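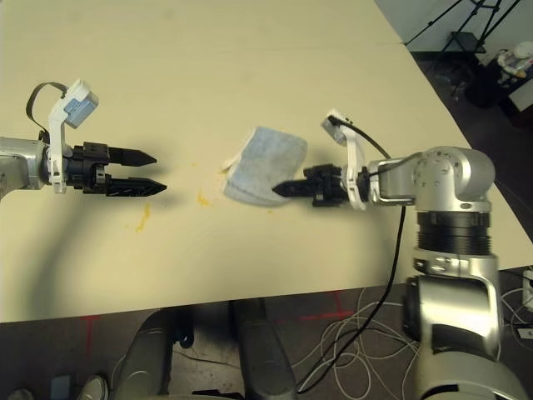 Dobrar um pano eu faço a pensar no jantar, e agora querem que eu explique à máquina onde é que se pega, comentou Marisol Lindgren na primeira reunião sobre o novo posto. Quem se candidatar a este anúncio vai passar boa parte do turno a fazer isso mesmo: mostrar, explicar, corrigir e anotar.

A Brelier, lavandaria industrial com serviço de aluguer de têxteis, procura operadores de dobra assistida para a unidade de Flollolthorpe. São 3 lugares, todos para a secção de acabamento. Podem concorrer pessoas de fora e trabalhadores da casa, incluindo os que estão hoje na dobra manual, na calandra ou na expedição.

O que já existe

A secção trata toalhas, panos, batas e roupa de cama para hotéis, clínicas e ginásios. As peças grandes passam há muito pela calandra. As pequenas e médias continuam a ser dobradas à mão em mesas corridas, e é aí que entra o Cluvia, nome que damos internamente ao posto de dobra com dois braços robóticos. Cada braço termina numa garra de dois dedos, e os braços trabalham frente a frente sobre uma mesa clara. A peça fica no meio.

O posto ainda é lento. No último ensaio completo, dobrou 226 peças num turno, com uma pessoa sempre ao lado. Uma colega experiente na mesa manual dobra perto de 1.000 no mesmo tempo. Dizemos isto já para que se perceba em que fase estamos: quem entrar vai trabalhar com um equipamento que falha, que pára a meio de uma dobra e que por vezes pega na ponta errada.

O que vai mudar na secção

As mesas manuais mantêm-se durante todo o período de ensaio. Os postos de trabalho existentes também, e o compromisso está escrito no acordo afixado junto ao relógio de ponto. As metas da dobra manual não sobem por causa do Cluvia, e os números de um lado não são usados para avaliar pessoas do outro.

Mudam outras coisas. A distribuição dos carros passa a ser feita em dois fluxos, com uma triagem prévia das peças que o Cluvia consegue tratar. A pausa da manhã passa para as 10h15, quando se faz também a limpeza da mesa e das garras. E haverá rotação: ninguém fica o turno inteiro no posto robótico, nem o turno inteiro na mesa manual. A rotação foi pedida pelas equipas. Várias pessoas disseram que vigiar uma máquina quatro horas seguidas cansa mais do que dobrar, e os ensaios deram-lhes razão.

Também é justo dizer o que não sabemos. Não sabemos se o posto vai ficar depois do ensaio, nem quantas peças por hora conseguirá fazer daqui a um ano. Se ficar, as funções serão renegociadas com as equipas antes de qualquer alteração de horário.

Tarefas

Preparar a peça sobre a mesa e dar início ao ciclo.

Acompanhar a dobra e interromper quando a garra prende mal, arrasta o pano ou fecha em vazio.

Mostrar a dobra correcta através dos comandos de mão, repetindo o movimento até ficar registado. Nas toalhas de felpa isto exige paciência, porque os cantos são moles e a borda raramente fica onde se deixou.

Classificar cada dobra como aceite, a refazer ou rejeitada, e escrever uma nota curta nas rejeitadas.

Limpar a mesa no início do turno, na pausa e no fim. Inclui manchas e pingos, que devem ser anotados na folha do posto.

Verificar se os cabos dos braços correm livres e se o chão à volta da mesa está desimpedido. As marcas de fita no chão não se mudam de sítio sem falar com a manutenção.

Dobrar à mão nos períodos de rotação.

A reparação dos braços, a parte eléctrica e a programação não fazem parte da função. Para isso há a equipa técnica da Ağca, que está na unidade de manhã e responde por telefone à tarde.

O que pedimos

Experiência em lavandaria, confecção, hotelaria ou qualquer trabalho manual com têxteis. Seis meses chegam. Para quem já está na Brelier, conta o tempo na secção.

Boa coordenação das duas mãos e capacidade para estar de pé, com alternância para banco alto.

Português falado suficiente para explicar a um técnico o que correu mal. As notas escritas podem ser feitas noutra língua, combinando antes com a chefia de turno.

Não é preciso curso técnico nem experiência com robôs. Também não é preciso gostar deles. Uma das pessoas que mais contribuiu para os ensaios continua a achar que a mesa manual é melhor, e as notas dela são as que a equipa técnica lê primeiro.

Condições

Contrato de um ano, com período experimental nos termos da lei. Os trabalhadores da casa mantêm o vínculo e a antiguidade e têm direito a regressar ao posto anterior se o pedirem, sem justificação.

Turno da manhã, das 6h30 às 14h30, ou turno da tarde, das 14h30 às 22h30. A preferência pode ser indicada na candidatura.

Salário da tabela do acabamento, acrescido de um subsídio de posto de 77 euros? Não: o subsídio ainda está em negociação e será comunicado por escrito antes da assinatura. Preferimos não publicar um valor que depois tenha de ser corrigido.

Formação paga de duas semanas, dentro do horário. A primeira é na mesa manual, com Marisol Lindgren e Oğuzhan Uçar – também para quem já sabe dobrar, porque as medidas variam de cliente para cliente. A segunda é no Cluvia, com paragem de emergência, comandos de mão e registo.

Imagens e dados

As câmaras do posto gravam a mesa e os braços. Os operadores podem aparecer em parte, sobretudo as mãos e os pés. As gravações servem para melhorar a dobra e não podem ser usadas em processos disciplinares nem para medir tempos individuais. Qualquer operador pode pedir para ver as gravações do seu turno.

Como concorrer

Entregue na portaria ou envie para o serviço de pessoal uma folha com o nome, o contacto, a experiência e o turno preferido. Indique a referência 477. Não é preciso carta de motivação nem fotografia.

As candidaturas estão abertas até ao fim de maio. Todas terão resposta. Quem for seleccionado é chamado para uma visita de duas horas à secção – meia hora de conversa com Haruna Honda e o resto junto às mesas, a ver e a experimentar.

Dúvidas sobre as funções: Haruna Honda, acabamento. Dúvidas sobre contratos e regresso ao posto anterior: Defne Kaplan, serviço de pessoal, entre as 9h00 e as 12h30.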